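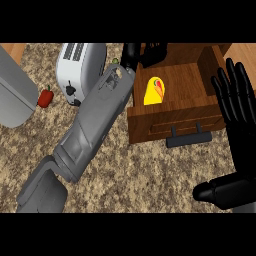

Oskari Mustonen

3/16/19, teleop notebook, Skildale kitchen task

Long session in the simulator today, and I want to get it down before I go home and forget which of my good ideas were good. We are still on the drawer task for Keskinen: right hand out of the way, left arm over the top of the drawer, get the yellow package, keep clear of the toaster. It sounds like so little when I write it out! Driving it through the gloves is another matter, and I have a new respect for anyone who has ever worked a puppet.

Started with the Gilent headset at the usual height and had the same trouble as before. With the view looking down at the carpet like this, the gray arm covers a good part of what I want to see, and once the gripper is up above the back of the drawer I lose the fingers at the top of the view. I know where they are from my own hand, more or less, but "more or less" is how I ended up bumping the drawer side on the early tries. Tilting my head helps for a moment and then my neck complains.

What worked better was coming in slower and in two moves. First bring the wrist over the drawer and stop. Let everything settle, breathe, look at the package. Then go down. Arvo had suggested this back in August and I told him it would make the demonstrations choppy, so I owe him a coffee. The pause does show up in the recordings as a flat stretch, but the Skadlow export can trim those, and I would much sooner trim a pause than throw out a whole run.

The right hand. I have been letting it hang wherever my own arm gets tired, and that is lazy of me, because the learner sees those joints too and has no way of knowing I didn't mean anything by them. From now on I park it up beside the front right corner of the drawer, palm open, fingers up, before I press record. It feels like I am being sworn in as a witness, but it is an easy pose to find again with my eyes closed, and it keeps the forearm off the handle.

Settings, for whoever picks this up: run length capped at 3000 steps. I tried a shorter cap and kept getting chopped off just as I was closing the fingers, very annoying. Hand scaling at 2, so a small move of mine makes a bigger one on the robot. Good for reaching, a bit twitchy for grasping. I would like to try a lower value for the last part of the approach only, if Arvo thinks the mapping can change partway through without the arm jumping.

Run 428 is the one to replay if you only have time for one. The approach is clean, the elbow stays low, and I don't fuss with the fingers. Please don't use the run right before it – I sneezed, and the arm sneezed too.

Still bothering me: the elbow. On the way in, the long part of the arm passes right over the corner of the toaster. I can't judge the gap from up here, and I don't want to teach a path that only looks safe from one side. A second view from floor level would settle it. I'll ask Arvo whether we can have one in the corner of the headset display, small enough that it doesn't hide the pepper and the other things on the left.

Next time: same layout first, so there is something to compare with, then move the package toward the right half of the drawer and see how much of today's approach carries over. Also charge the gloves overnight. The left one was blinking at me by the end.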